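Sorting Cell Automation: Frequently Asked Questions for Tredley Site Staff

Who should read this page?
All employees on the packing floor, and anyone who supervises them. Questions not covered can be sent to Annag Tosh, Workplace Transition Lead at Brevik.

What is being introduced?
Two-armed robot cells will take over the sorting of returned plastic tableware on the Utach line. Items travel on a conveyor and are placed by color into open bins. The first cell is in its trial period, which ends in July.

Will any positions be removed?
No. The company has agreed with staff representatives that no permanent position will be ended as a result of this project. The 5 sorting posts on the line will become cell operator posts at the same grade or higher.

What does a cell operator do?
Operators load the belt, exchange full bins, clear items the robot has failed to pick up, and record each stop in the shift log. They also decide when a batch should go back to hand sorting.

Will the pace of work be set by the machine?
No. Belt speed is set by the operator on duty. The planned volume is 3000 items per shift across the line, and this figure is not used to assess individual employees.

Is training required?
Yes. Each operator completes 2 paid training days, held during normal working hours. Employees who prefer not to work with the cell may ask for a transfer to the Honorato packing area, and requests received before the end of the trial will be given priority.

May I reach onto the belt while the arms are powered?
No. Press the stop button and wait for the green lamp before reaching in, even to straighten a single cup.

Are employees recorded?
Cameras on the cell are used to guide the arms. Footage is not used for attendance or discipline.

How do I report a concern?
Call extension 259 or speak to your shift supervisor. Concerns may be raised without giving a name. 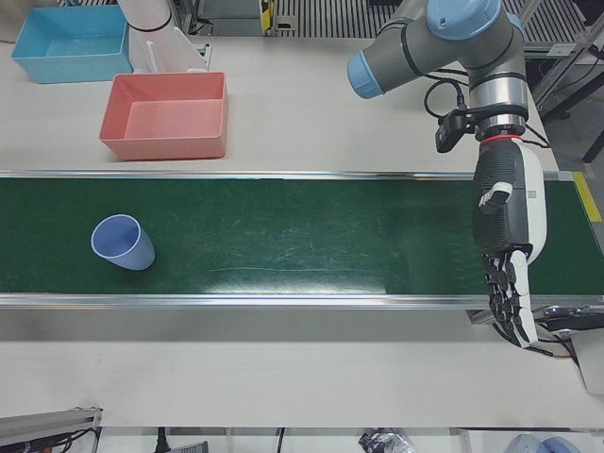

Trial sorting cell, with a light blue cup on the conveyor and the bins behind it.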